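About Olitz

Olitz is a sewing workshop in Gimdale. We make table linens, pot holders and quilted casserole carriers in small runs. The shop was set up by Saeed Fallahi, who had spent six years cutting patterns for a uniform supplier.

All fabric is washed before cutting. Seams are sewn at 3 mm stitch length and finished with a serged edge – French seams are used on napkins only. Hems on tablecloths are one inch unless the order says otherwise. Batting is cotton, two layers for pot holders and one for carriers.

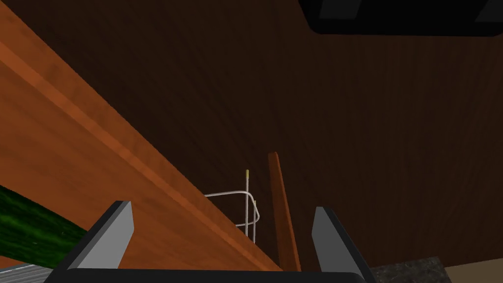
Custom sizes are accepted up to 217 cm in width, the limit of our cutting table. Wider cloths are pieced with a center panel and two side panels. Send finished measurements, not cut measurements. Monograms are limited to three letters – placement is at the corner, two inches in from each hem.

We shipped over 3000 pieces in our last full year. Orders placed in May are subject to a longer lead time, as the serger is out for service that month.

Recent items
Ansari napkin set, 6 pieces
Osunis casserole carrier
Quilted pot holder, square

Comments

Marta: Do you sell the carrier without handles?

Olitz: Yes, put it in the order notes. Same price.

D.K.: Napkins held their shape after washing. Thread color was a shade darker than the swatch.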